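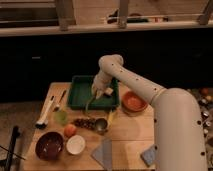
Washing-up sponges, how long do you keep yours?

heywood_a
Mine gets binned every Tuesday whatever state it's in. My sister says that's wasteful and she keeps hers going a month or more (grim!). What does everyone else do?

PhyllisL
Two weeks here, then it's demoted to doing the bins. I used to boil them in a pan but it stank the kitchen out.

karthik183
Sorry but weekly is madness. Rinse it, wring it hard, stand it up somewhere airy and it'll last ages. Mine's been going since May.

heywood_a
Since MAY?? Remind me not to come round for tea.

tunstall
With Karthik on the airy bit, not on the May bit. A tray with sides is fine if you tip the water out.

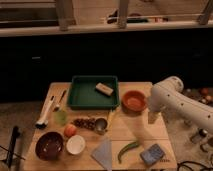 sponge in the green tray, bowl next to it

PhyllisL
I'd still rather have a rack, trays go slimy underneath. Has anyone tried those knitted cotton cloths? You can just bung them in with the towels.

karthik183
Tried them, useless on burnt porridge.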